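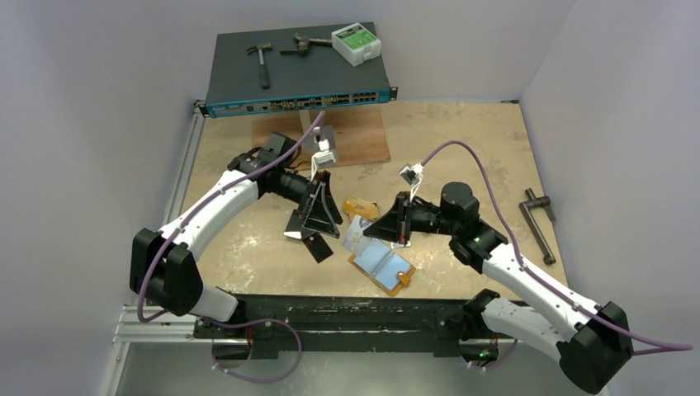
Network switch, tools and cable connectors.

Review: Vusent casework software for refugee support groups
By Natália Pinheiro, 29 Nov 2018

Groups that help resettled families tend to keep their records in whatever they started with. In Prelbridge we started with a spreadsheet and a lever arch file, and by last winter neither was up to the job. We moved to Vusent in January. This review covers the version sold to small charities and community sponsors, used by six of us on ordinary office computers.

What it does

Vusent keeps one record per household, with a page for each person in it. You can log visits and calls, attach letters, and set reminders for things like school applications, benefit reviews and the end date of a tenancy. There is a separate section for immigration papers, which can be locked so that only named users can open it. We had 59 households to put in, some of them from the early days and barely active.

It does not give legal advice, and it doesn't send anything to the council or the Home Office. If you need a formal return for a funder you export the figures and fill in the form yourself.

Setting up

The import tool took our spreadsheet on the second attempt. The first failed on dates, which we had been typing three different ways. Names were a bigger problem. The software wants a first name and a family name, and several of our Syrian families have papers on which the same name is spelt differently from one document to the next. There is an "also known as" box and the search does look in it, but it has to be filled in by hand. Csaba Antal did most of ours over two weekends.

Arabic text can be typed or pasted into the notes and shows correctly on screen. On printed letters it came out with the letters unjoined until an update in the summer. It is fine now.

Day to day

The reminders are the best part. Each morning you get a list of what is due, sorted by household, and you can hand an item to someone else with one click. Before this we relied on Benvinda Macedo's memory and her desk diary, and she was glad to be let off.

Logging a visit takes a few minutes. The form asks for the purpose, who was there, whether an interpreter was used and what was agreed. You can leave most of it blank. I would have liked a way to record that a family has refused something - a flat, a college place - without writing it in the general notes, where it gets lost.

The phone version is poor. It logs you out whenever the screen locks, and attachments open sideways. Shayne Hinds does nearly all our home visits and has gone back to writing on paper and typing it up afterwards.

Privacy

These are people who may have good reason to worry about who holds their details, so we asked a lot of questions before signing. Access can be set person by person, and every opening of a locked page is recorded with a name and time. Deleting a household removes it from view at once and from the backups after 15 days. The consent form supplied is in English only. We had our own translated and attach the signed copy to each record.

Cost and support

We pay £144 a year for each user, with no charge for storage. Support is by email in office hours. Replies have usually come the same day, though one question about merging two records for the same family took nearly two weeks.

We also tried Morikawa and Zimuston before choosing. Morikawa is cheaper, but it is built for general advice work and treats every person as a separate client, so a couple with four children becomes half a dozen files. Zimuston has a much better phone version and a proper housing section. It was well beyond our budget, and I think it makes more sense for a council team.

Would we buy it again?

Yes, for office use. Groups whose workers are out most of the day should borrow a trial login and test it on a phone first. Mafalda Valente, who handles our accounts, has renewed us for another year at the same price. The supplier says changes to the phone version are planned but would not give me a date.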